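Review: the Karico suturing console, after one season in our training lab

I run the skills lab at a mid-sized teaching hospital, so my job is mostly stocking suture, booking benches and telling residents to put their phones away. Since August we've had a Karico console with the Dromeo instrument set, and people keep emailing me to ask whether it's worth the fuss. Okay, let me get it all in one place!

First, the closing itself. The instruments are good. I've used two other systems and the wrists on this one feel the least like oven mitts – you think about turning your hand and the jaws are already there. The view is close enough that you start worrying about every millimeter of thread, and you do have to watch it, because a big loose loop has a way of wandering behind the lower wrist when you're busy with the needle. 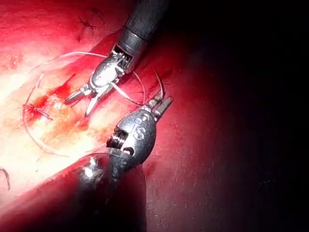 Two instruments, one long loop of thread. Mind the slack.

Now the part everybody wants to argue about, the assist mode. It suggests stitch spacing and can take over parts of the tying if you let it. Hajar Ramadan, our senior scrub nurse, was dead set against it and is now the person who complains when it's switched off. Her work has changed more than anyone's. She used to be passing and cutting the whole time, and now a lot of her session is spent watching the monitor and calling out thread length. She likes the watching. She misses the talking (so do I, the room has gotten quiet).

The residents are split. Éabha Cronin ties faster by hand and says so, loudly. She also worries that people a year behind her will lean on the assist before they've learned what a good knot feels like, and I think she has a point. We now make everyone log 40 hand-tied closures before they get the assist at all. There was grumbling.

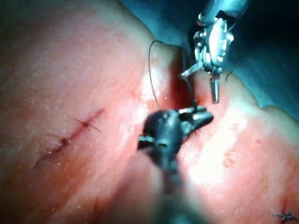 Short tails on the finished stitches, black thread running down to the needle driver.

Gripes: the startup check is slow, the foot pedals are too close together for anyone over a size 11, and the log export is a mess. Ours had 1,532 lines for a single afternoon, and I still can't tell you what half of them mean. The headrest squeaks too. Support answered in two days, which is fine, and sent me a PDF I already had.

Would I buy it again? Yes, with the training hours written into the budget from the start. We didn't do that, and Oda Viklund in scheduling spent most of the fall moving people's shifts to make up for it. Four stars, and I'd go to four and a half if they fix the pedals.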